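Course Outline | Readings | Handouts | Labs | Contact
Trekemel Hospitality Program > Front of House > Handout 7
Filed under: Pantry & Self-Service Areas

Handout 7: Resetting the Counter
Sze-wing Tam

Welcome back! I love this unit, and I know how that sounds for a lesson on wiping a counter. A small pantry gets used all day long by people in a hurry, and a good reset makes the whole room feel looked after.

Start with the cloth. Fold it into a pad with several layers and you get fresh faces to turn to as you go, so take a moment over your corners.

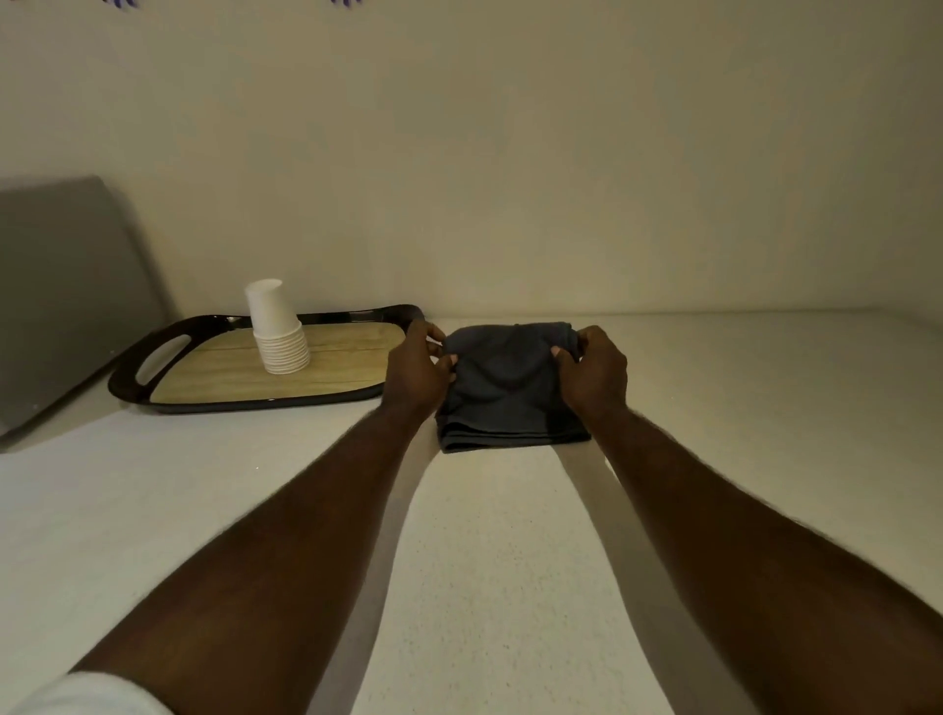

Speckled surfaces are wonderful at hiding crumbs. Get your eyes down low and look along the counter toward the light, then work from the wall to the front edge in overlapping strokes.

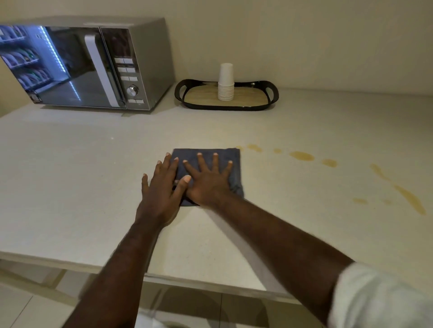

Appliances next. Dark glass doors show every fingerprint (try it from two angles!), and the dial and buttons want a barely damp cloth, never a spray. Lift trays to clean under them; don't steer around them.

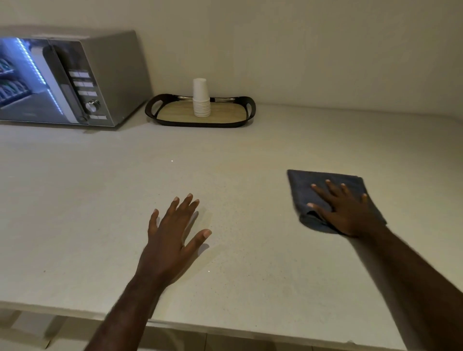

Keep your palm flat and let the whole pad do the work. Paper cups stay stacked, and we handle them from the outside only.

For next time: read Juwita Yusof's notes on restocking, and bring your 14-day pantry log.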